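Chapter 2
Comparing Grippers in Simulation

A gripper that works well on one object may do badly on the next. Before any hardware is bought, most teams now run the first round of tests on a computer.
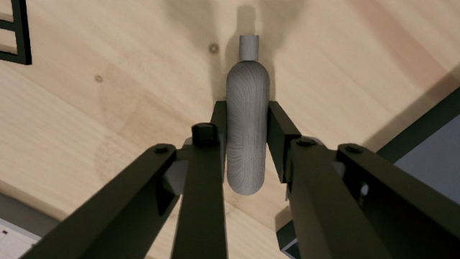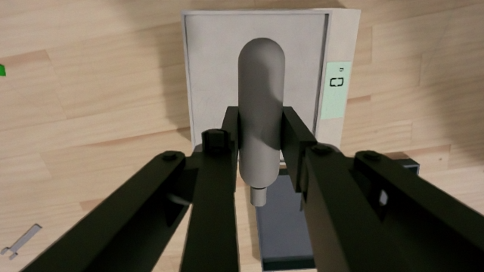 Figures 2.1 and 2.2 A two-finger gripper and a grey bottle-shaped object, both simulated.

Szénási
Lecturer in Automation, Trolport

In this chapter we compare two parallel grippers on the same task. Each is given 30 attempts under one controller, and then 15 more with the camera moved. We keep the table and the lighting fixed — only one thing should change at a time.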